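The Lighthouse Keeper's Other Daughter

Miroslava Oravec's fourth novel arrives with a shipwreck, a forged will and a heroine who can gut a herring in the dark. Our critic spent a winter with the paperback saga and came out smelling faintly of brine.

16 February 2024

There is a point in every family saga at which somebody opens a trunk. In The Salt Ledger it comes on page 34, which is early even by the standards of the trade, and the trunk contains a christening gown, a bundle of letters and a pistol. I put the kettle on. I have been reading novels of this sort since I was tall enough to reach my aunt's shelf, and I know when I am in for the evening.

The year is 1911. The place is Ikden, a fishing port so relentlessly rained upon that its inhabitants have eleven words for drizzle, all of which Oravec uses before the first wedding. Our heroine, Tilda Marr, is the lighthouse keeper's younger daughter. The elder one, Constance, is beautiful and plays the harmonium. Tilda is merely handsome and does the accounts. Readers who have met a harmonium before will have guessed that Constance is not long for this world, and she duly goes off a cliff at the end of part one, in a gale, wearing white.

What sets the plot going is the ledger of the title, in which the old keeper has written down every ship to pass his light, along with a second column of figures that he won't explain. Tilda works out what the second column means. So will you, some way ahead of her, but she has a great deal of herring to see to and I am inclined to be forgiving.

Then there is the love interest. He is called Captain Steele. I read this twice to be certain. Captain Steele has a scar, a schooner named the Dusudum and a habit of standing in doorways until somebody notices him. He speaks chiefly in warnings. "You should not have come here," he tells Tilda, in her own kitchen. His rival, a mild surveyor called Peter Machala who is kind to dogs and owns a good umbrella, never stands a chance, and I spent most of the book wishing that Tilda would take a proper look at the umbrella.

It would be easy to go on in this vein, and reviewers of historical fiction generally do. We come to these books with our eyebrows already raised. I raised mine for 90 pages or so and then found that I had missed my stop, and the one after it, and had to come back on a replacement bus reading by the light of my telephone.

The trouble is that Oravec is good. She is good at weather, at money and at the particular rudeness of sisters. There is a chapter in which Tilda tries to get a price for her mother's ring from a pawnbroker who has known her since she was in pinafores, and the pair of them are so polite, and so desperate, that I had to get up and walk round the room. She is very good on what people ate. By the middle of the book I could have provisioned a trawler.

She is less good at dialect, which comes and goes like a bad tooth. The fishermen say "ye" on the quay and "you" indoors. A bishop turns up in November to consecrate a lifeboat and talks like a man selling insurance. And somebody at the publisher should have had a quiet word about eyes, which in the course of the story flash, smoulder, darken, glitter and, on one occasion, "walk across the room".

Oravec came to fiction late, after a long spell in the wages office of a cannery, and it shows in the best way. Her people always know what they are owed. Her first book, Tanau, followed a governess sent out to an island of that name to teach French to the children of a man who had told everyone he was dead. It sold in modest numbers to people who then pressed it on their friends with slightly wild expressions. I was one of the friends. The two novels after it were set in a convent and a circus, and I can recommend the convent.

When I spoke to her by telephone she was cheerful about the whole business of being looked down upon. "They say it's predictable," she said. "Well, so is dinner. You still want to know what it is." She writes at the kitchen table from four in the morning, stops when the post comes and does not plan. The pistol in the trunk was a surprise to her as well. She had to go back and find it an owner.

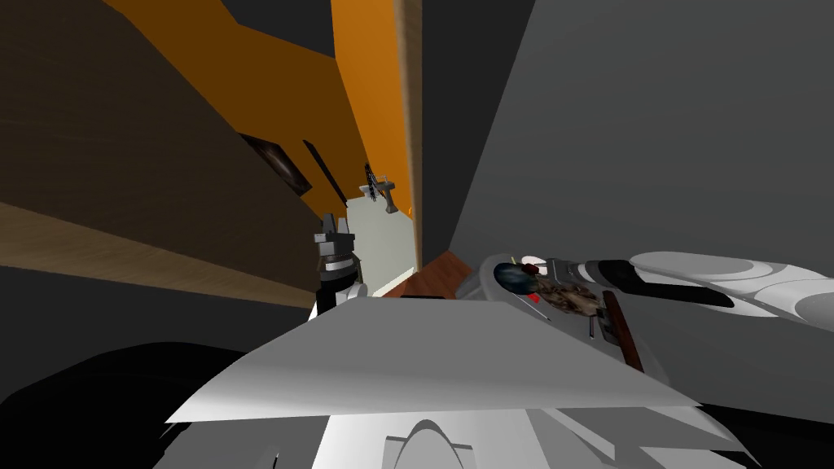 I asked about Captain Steele. There was a pause on the line. She admitted that he had been Captain Street until the second draft, when her editor said it made him sound like somewhere you might park. She had grown rather fond of him since, and would not hear a word in favour of the surveyor, whom she regards as a drip. We agreed to differ. I have thought of several further points in his defence and may put them in a letter.

The last part of the novel is the strongest, partly for the reason that Steele spends most of it at sea. The will turns out to be forged, the forger turns out to be a good deal nearer home than anyone cares for, and Tilda is left alone with the lamp, the ledger and a decision about which ships ought to be able to see the rocks. Oravec takes her time over it. There are 2 chapters in which almost nothing happens but the winding of a clockwork mechanism and the filling of an oil reservoir, and I would not lose a paragraph.

I won't say how it ends, beyond warning you that there is a wedding, that it rains, and that the harmonium is played by somebody you will not be expecting. The final page leaves the door open for a sequel with all the subtlety of a brass band. Oravec says she has started it. It is set in 1919, there is a telegram, and the surveyor has been sent to Canada.

I have pre-ordered it, and I have asked my aunt for the circus one back, in case I was too hard on it.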